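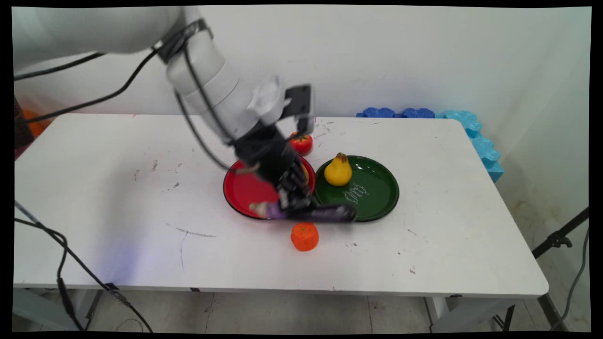 About Sovska

Welcome, and thank you for wandering over to this page. We're a small food school on Cunitz Street in Edwards, in the long brick building between the shoe repair shop and the bank, and we teach children and grown-ups to know their fruits and vegetables, to lay a table, and to put a plate together with a bit of thought. Most people find us through a friend or a school newsletter, and then they write and ask what exactly it is that we do all day, so we've tried to put the whole answer in one place. It's a longish answer. Get yourself a cup of something!

How we got started

Sovska began in Nathalie Verbeke's dining room. Nathalie had spent a good part of her working life in school lunchrooms, and what bothered her most (it still does, ask her) was how many children would eat an eggplant in a sauce quite happily and then not know one if it rolled across the floor. She started having the neighborhood kids over at four in the afternoon, two or three at first, and she'd set out whatever she had in the kitchen and let them move it around. Tomatoes, pears, a squash if it was the season. Nothing got cooked. They sorted and smelled and argued about whether a tomato belonged with the pears, and then their parents came and got them.

Celina Michalski was one of those parents. She'd trained as a potter and knew a great deal about plates, and she pointed out, kindly, that the children couldn't see the food properly against Nathalie's flowered china. So she brought over a stack of plain ones in strong colors. Anyone who has taken a class with us knows the rest of that story, as we have been a colored-plate school ever since, and the two of them have been running the place together for so long that they finish each other's grocery lists.

We moved to Cunitz Street one October, when the dining room had well and truly run out of chairs.

What a first class is like

Everybody's first class is built on the same lesson, whether they're five or seventy-five. We call it Two Plates. It needs a table and two round plates set right up against each other, a red one and a green one, and a handful of produce. The picture at the top of the page shows the usual company: an eggplant, a pear standing up on the green plate, a tomato toward the back, and something round and orange in front.

Then we start asking things. Which of these would you put on the red plate? Why that one? What if you couldn't use color as your reason? A young child will nearly always match - red tomato, red plate, done - and that's a perfectly good place to begin. Older students try to be clever and go by what grows on a tree, or by what you'd eat raw, and then the eggplant comes along and spoils the system. We're very fond of the eggplant for that reason. It's long, it's heavy at one end, and laid across the plates it sits on the rims of both and belongs to neither, and you get some wonderful conversations out of it. One little boy told us it was a bridge, and we've never had a better idea ourselves.

The pear has its own job. Standing a pear upright takes a steady touch and a moment's patience, and it's the first thing most children want to show their families at pickup time. If it falls over, you stand it up again.

After the sorting comes the talking about what each thing is and where it comes from, how it should feel when it's ready to eat and what you might do with it at home. The second class adds serving tools and napkins. By the third we're usually laying a full table for lunch, and then we sit down and have the lunch.

Our plates

We get more mail about the plates than about anything else, so a few words. The ones we use for Two Plates are round and plain, and we like a good deep color because food shows up so well against it. A yellow pear on dark green is just about the prettiest thing we know of. The red has a black rim, and the beginners are told to look for that rim when they're setting up, so they learn early that a plate has an edge and that the edge is there to be noticed.

They do get written on now and again. There's a faint white scribble on the green one in the picture, just below the pear, and there are others in the cupboard with marks on them too. We keep using plates until they break. Celina counts the cupboard out once a year, and at the last count we owned 99 plates, a number she finds extremely irritating. If you have a spare round one in a plain color, please bring it along and put her out of her misery.

No, we don't sell them. We're sorry! You're welcome to come and use them, though.

The tables

Our work tables are white, with rounded corners and metal legs, and they've been leaned on and scraped and wiped down a great many times. They have gray scuffs all over and a scratch or two that won't ever come out. We did think about replacing them when we repainted the front room, and Nathalie went as far as getting a price, and then she spent the money on a second sink. A table where children are learning to set things down gets set down on rather hard. We also like the slightly raised edge, which has saved more than one cherry tomato.

White is a practical choice for us as well. You can see at a glance what's been spilled and what's been missed, and wiping down is part of every class. Students wash their own plates, dry them, and put them back by color. Grown-ups too, please.

Where the produce comes from

Most of what we use in the warm months comes from Triruvley, a family farm just outside Edwards that has been good to us since our dining room days. They save us the odd shapes, the pears with a lean and the tomatoes with a shoulder, and we couldn't be happier with them, as a perfectly regular tomato gives you very little to talk about. In winter we buy from the market hall and from the grocer across the street, and we lean more on citrus and roots and cabbages.

Everything that can be eaten is eaten. What has been handled a lot goes into the soup pot or the compost, and whatever is still in fine shape at the end of the day goes home in somebody's bag. If you come on an afternoon when eggplants have been plentiful, you will go home with eggplant. Recipes are on the board by the door.

Who comes to us

Last year we welcomed 579 students, the youngest of them just out of diapers and the oldest taking the class with her great-grandson. School groups come in the mornings. Families and after-school children have the room from three o'clock on, and the evening classes are for adults, a good many of them people who are cooking for themselves for the first time and would like someone to explain artichokes to them without making a fuss about it. You don't need to know anything before you come. You don't need to like vegetables either, and we have had some very fine students who didn't.

The groups are kept small enough to fit at two tables. We know this means a waiting list in the fall, and we do apologize for it, but everyone ought to be able to reach the plates.

We also lend out a kit for classrooms that can't make the trip. It has a pair of plates in it, a cloth, a set of question cards and a shopping list, and the teacher picks up the fruits and vegetables locally. The cards have been through many versions, and the current set is the work of one long rainy summer and a great deal of toast.

How we pay for it all

Class fees cover the rent and the produce. For the school visits we ask what the school can manage, and the gap is made up by our spring supper, a long and noisy evening with every table pushed together down the middle of the front room. The last supper brought in $3,000, and it went to bus fares for visiting classes and to a proper set of child-sized aprons. If you'd like to be told when the next one is, leave your name at the desk or write to us.

Visiting and writing

The front door is on Cunitz Street, and there's a ramp around the side by the bicycle racks. Strollers can be left in the hall. If you'd like to see the room before signing up, come by between classes, noon is usually quiet, and somebody will show you around and very likely hand you a pear.

Questions about school groups and the classroom kit go to Celina. Nathalie answers everything else, generally in the evening, and generally at some length - she's heard about it, and she isn't going to change.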